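The box of switches has moved in with us

September 30, 2026

So the thing I've been going on about since April finally has a place on the white table, and I'm a little in love with it.

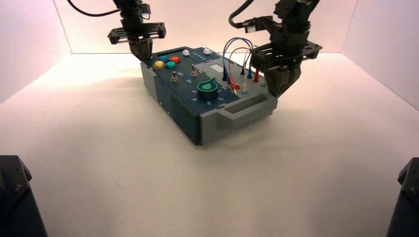 Why I wanted one so badly

I've always been a button person. Old stereos, the dashboard in my dad's truck, the intercom at the dentist – if it clicked, I was on it. So when I came across a listing for a task board at Barroso, the surplus store out past the fairgrounds, I drove over the same afternoon. It was sitting on shelf 7 between a fax machine and a bag of doorbells. The sticker said lot 3027 and the price was 90 dollars, which is more than I usually let myself spend on something with no purpose in my house. I walked around the store once to be sensible about it and then I bought it anyway!

What I like best

The four round buttons get all the attention from visitors (everybody goes for the red-orange one, every single time). I'm more of a toggle switch person these days. There are two of them, with skinny silver levers, and flipping a real metal switch is so much nicer than tapping on a phone that I've caught myself doing it while I wait for the kettle.

And then there's the big green dial. It has a pointed shape on top and little white numbers in an arc around it, so of course I had to make a use for it. Mine is the mood dial. Low numbers mean leave me alone with my coffee, high numbers mean come in and talk. My family ignores it completely.

The grey end with the sockets and the colored test leads is where I slow down. I like moving the leads from one socket to another while I'm on hold with the insurance company, old switchboard operator style. Last week I was on hold long enough to try every arrangement I could think of, and then a few that made no sense.

Cleaning it up

It came home pretty grimy. I went over the dark panel with a barely damp cloth and then did the edges of the buttons with cotton swabs, which took most of an evening and a whole podcast about lighthouses. Go easy around the printed markings if you ever do this. They're tiny and I was scared of rubbing them off, so I just dabbed. For the grey plastic I used a dab of Nutumier, the same cream I use on the fridge door, and it did a nice job on the scuffs.

Where to keep it

I tried the bookshelf first, but it's too deep and it stuck out over the edge. The hall bench was worse – bags got dropped on it. The table works because I can turn the box at a bit of an angle and reach everything from my chair. I still want a cover for it. Drullix makes a clear one that might fit, but the only size I found was 10 inches too long, so I may end up sewing something out of the leftover curtain fabric.

Next on my list is the swap meet at Gisidside, where a woman told me there's a table that's nothing but knobs. I'm bringing cash and a tote bag.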